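Home | Issues | Student Papers | Submit | About

3.2 Collection task

Second-semester project, Jivedgate lab course. One task only – pick up a computer mouse from a desk with the hand-held gripper. Two of us, one desk, mornings in May. Target was 400 demos; we recorded 640 and kept 300 after filtering. Desk clutter stayed in on purpose, boxes and mouse pad included. 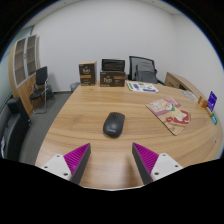
Figure 3. Wrist view, fingers open, mouse beyond the gap.

Approach direction left to the operator. Fisheye lens keeps both fingers and most of the room in view, wich helps the pose tracking. Blank walls still a problem, see 3.4. Grasp label is set by finger width alone, no force sensing. 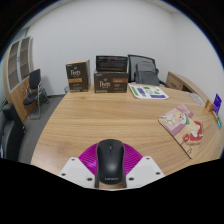

Labels checked by hand for a third of the kept set. Disagreements mostly on when the grasp starts – a few timesteps either way. Training used the Stiltaron baseline with no changes exept the crop.

Comments (3)

mbwambo_bench: What width threshold for the grasp label?

lorkevitz: Would like to see a second object.

gridlock9: Is the filter script shared anywhere?

We use cookies to improve this site. Accept | Settings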